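Workshop notebook, June — walnut stain test, second round
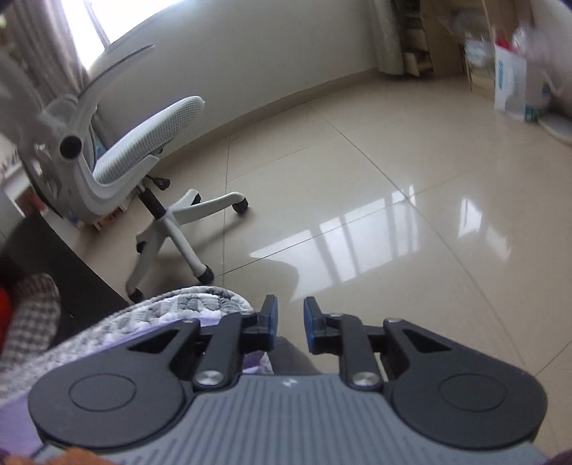 Continued from the page before. The first round was too dark and it raised the grain a lot, so I started again with a weaker liquid. I took 400 g of walnut husks from the Lebrun bag and 85 g from the older Omine bag, to use it up. Everything soaked overnight in rain water, then I heated it slowly. I kept it at 81 degrees and did not let it boil. Bastien Lacroix says boiling is fine, but his last batch smelled terrible and I don't want this in the shop again.

Strained it two times through cotton cloth. The second time almost nothing stayed in the cloth, so next time one straining is enough.

Test pieces: ash, oak, and a piece of pear left from the box lid. All sanded to 240, wiped with a damp rag, left to dry, then sanded again with 380 paper (the Rumix sheets, they clog fast). One coat with a brush, one coat with a rag, one side with two coats.

Results after drying:
Ash — good color, like weak tea. Two coats are better than one. The brush leaves a line where I stopped.
Oak — went a bit green near the end grain. I think it is iron in the water or from the old pot. To check with the enamel pot.
Pear — blotchy. I don't like it. Maybe a thin shellac before the stain would help, but I did not try.

The rag is more even than the brush on all three. I write this here because I forget it every time.

Finish on top: half of each piece with Drirkix oil, half with wax only. The oil makes the color much warmer and a little red. The wax keeps it closer to the dry color. For the shelf I prefer wax, for the stool it must be oil because of wear.

4:30 pm, put the pieces on the south window sill with a strip of card taped over one end, to see how much the light takes away. Look again in two weeks.

Bastien, if you need the rest of the liquid, it is in the glass jar in the fridge. Please don't put it back in the iron pot.

To buy: cotton cloth, more 380 paper (other brand).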